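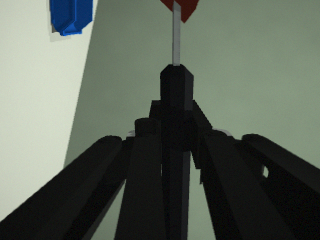 Kazimír Doležal wrote in to say that his sourdough starter had died over Christmas, and did I think it was worth beginning again or should he just buy a sachet of the dried stuff and be done with it. Begin again, Kazimír! Flour is cheap and February is long. But his note got me thinking about why so many of us give up on bread in the winter, so this month's kitchen page is all about cold houses and slow dough.

I live in the draughtiest terrace in Tunstead. My kitchen faces north, the back door doesn't quite meet its frame, and on a bad morning I can see my breath while the kettle boils. For years I followed recipes that said things like "leave somewhere warm for an hour until doubled" and I'd come back after an hour to find the same sad lump I'd left behind. So I'd bake it anyway (hungry, cross) and out would come a brick. My sister still uses one as a doorstop, or says she does.

What changed things for me was giving up on the clock. I mix the dough after tea, put a plate on top of the bowl and go to bed. If it's ready at breakfast, lovely. If it isn't, I go to work and bake it when I get home, and it has never once minded. The flavour's better too, a bit sharper and nuttier, and the crust goes a much deeper brown.
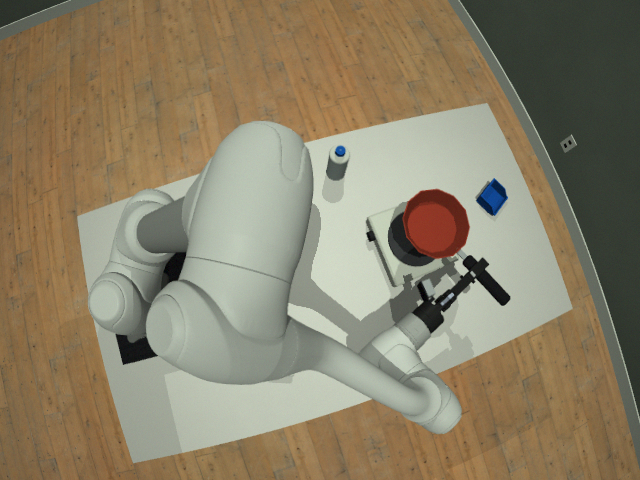 The other thing is water. I used to run the cold tap straight into the flour, and in winter our cold tap could numb a walrus. Now I use water that feels like nothing much on the inside of my wrist, the way you'd test a baby's bottle, and the dough gets off to a far better start. I warm the bowl as well. A swill of hot water from the kettle, tip it out, wipe it dry, in goes the flour.

I've tried all the so-called warm places, by the way. The airing cupboard is fine if you remember it's in there (I once found a bowl behind the pillowcases on a Sunday night, and it had climbed out to meet them). The oven with just the light on works well, but you must stick a note on the door, or somebody will come along and heat it up for fish fingers. On top of the fridge is no better than the worktop in my house. A hot water bottle under a tea towel, with the bowl on top, is my favourite - it looks daft and it does the job.

As for flour, I've been getting through a bag of strong white from the mill shop at Pavirow, with a couple of handfuls of rye thrown in. The rye ferments like mad, so if your starter's sluggish, feed it with that for a few days and see if it perks up. Mine sulked all through January and was blowing bubbles again by the end of the week. Don't throw the spare away either. Fry it in a hot pan with spring onions and plenty of salt, and eat it standing up.

I had a go at flatbreads too, after the tin loaf stuck so badly that I had to chisel it out in three bits. Same dough, rolled thin, straight into a dry frying pan until it blisters. We had them with lentils, and then again the next night with butter and jam, which I'm not sorry about.

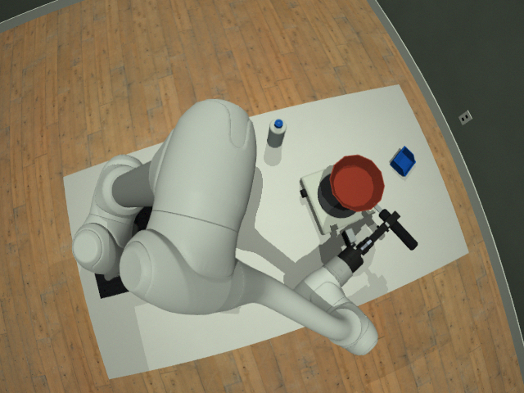
Jawad Mughal reckons I'm wrong about salt, and that it should go in half an hour after the flour and water have had a rest together. He says the dough comes out stretchier and needs hardly any kneading. I tried it at the weekend and I have to admit it was a very nice loaf, though I'd also used fresh flour, so I'm not handing him the prize just yet! If anyone fancies baking one of each and telling me which went first at the table, I'd love to hear.

Next time it'll be buns, with Easter coming up in April, and I want to hear your views on mixed peel. I can't stand it. My mum put it in everything. If you've got a good bun recipe without it, send it over, and if you need a spoonful of starter, bring a jam jar round and knock loudly, as the bell's packed up again.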